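Taping out a grid on the sewing table, who else does this?
Forum: Workspaces and Storage

quiltymoose
Okay, I finally did it and I have to tell someone who'll care. I've been squinting at cutting mats for years and last Sunday I gave up and ran masking tape right across my work table so I've got lines I can see without my glasses. I love it so much! Fold a tea towel, line the hem up with the tape, done. Same for napkins, fat quarters, placemats, whatever. My partner thinks it looks like a crime scene, but he also thinks one drawer is enough for fabric.

Navy tape, narrow, on a dark table. I put down one long line, then one across it, and I might add more once I've worked out what sizes I fold most.

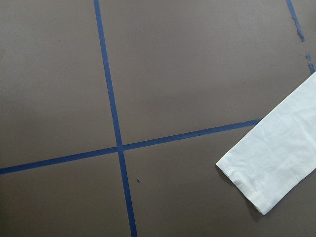
Tape down, white cloth in the corner of the action.

So who else has lines on their table, and what do you use them for? I'm after ideas before I commit to the rest of the grid.

bobbin_and_co
Oh I like this a lot. The colour is lovely on that grey-brown. I do something similar on the ironing table for pressing napkins, only with a fabric marker on the cover, and I regret the marker every single time because I moved the table and now my lines point at the wall instead of me. Tape you can peel up. Team tape.

How did you get it to lie so flat? Mine always gets a bubble in the middle.

quiltymoose
Wiped the table with a barely damp cloth, let it dry, then stuck down one end and held the roll low and kept it taut the whole way along. Pressed it down with the back of a spoon. Don't stretch it though or it creeps back and the ends lift (ask me about the first attempt).

Ataberk Tatlı
Nice and tidy. I will be the grump and say your cross doesn't look square to me. Could be the angle of the photo, but the line going across climbs to the right and the other one leans too. If you're folding tea towels it won't matter a bit. If you ever cut to those lines it will matter quite a lot.

Quick check: measure 30 cm along one line from the middle, 40 cm along the other, and the distance between the two marks should be 50 cm. Do it in all four corners.

quiltymoose
Ha, I knew someone would get the tape measure out. It's the angle for the most part, I was leaning over. But I'll check it tonight and report back.

prairiepins
Have to disagree a little with the whole idea, sorry! I had tape on my table for most of a winter and the edges got gummy and picked up every bit of lint in the house. Then it marked a piece of cream linen that I'd been saving. I went back to a proper mat and I'm happier. If you're only folding finished things I suppose it's fine, but I wouldn't slide good fabric over it.

bobbin_and_co
Was that masking tape or the cheap packing kind? Makes a big difference with the goo.

prairiepins
Beige masking tape from the back of the garage, so probably older than my kids. Fair point.

thimbletown
Painter here by day, sewer by night. Change it every few weeks and don't let it sit in the sun and you'll be fine. The longer it stays down the more it wants to stay. When you do lift it, pull it back over itself slowly, nice and low, and it'll come away clean. If any residue stays behind, a drop of eucalyptus oil on a rag works, but test it under the table edge first in case it dulls the finish.

Also where the two pieces cross you've got a double layer. You won't notice it folding towels, but with a rotary ruler on top it can rock a tiny bit. I cut the top strip away at the crossing with a craft knife and butt the ends up. Fussy, I know.

quiltymoose
I'm not taking a craft knife anywhere near that table, my mum gave it to me! The little step stays. I run my finger over it and know I'm in the middle, which is sort of handy.

loomsday
Fun thread. I use mine for sorting! Four sections, four piles: mend, wash, fold, give away. I did it when we moved, when I had an absurd number of cloth napkins from running a market stall (at the peak I was washing 80 a week, never again). You'd be amazed how much quicker it goes when every pile has its own spot and the piles stop sliding into each other.

quiltymoose
Four piles! That's brilliant and I've already got the four sections. Doing that this weekend with the linen cupboard.

Ataberk Tatlı
And the squareness?

quiltymoose
Okay okay. Three corners came out nearly bang on and the fourth was off by 5 mm. I think one end wandered while I was admiring it. Will I fix it? For tea towels, no. Before Christmas placemats, yes, and you can all hold me to it.

Ataberk Tatlı
5 mm is better than my first one. I take back half of the grumping.

prairiepins
I'm keeping all of my grumping but I did dig out a fresh roll of the painter's stuff and put one line down on the folding bench in the laundry. One. We'll see how it goes with the pillowcases.

bobbin_and_co
YES prairiepins! Photos please.

thimbletown
For anyone adding more lines: mark both ends in pencil first, snug a long ruler or a straight bit of timber up to the marks, and run the tape along that. For tea towels I've got mine at 600 mm from the front edge, which suits the ones I make, but measure your own after they've been through the wash. Mine shrink more in length than in width.

loomsday
Second the washing first. I set my lines to new towels once and had to redo the lot.

quiltymoose
Noted, washing a batch tonight. Next line is going in for napkins, and I'm tempted to do that one in a different colour so I don't fold to the wrong edge. Does yellow show up well enough on a dark table, or should I go with white?

bobbin_and_co
Yellow. White disappears the minute you put a white cloth near it.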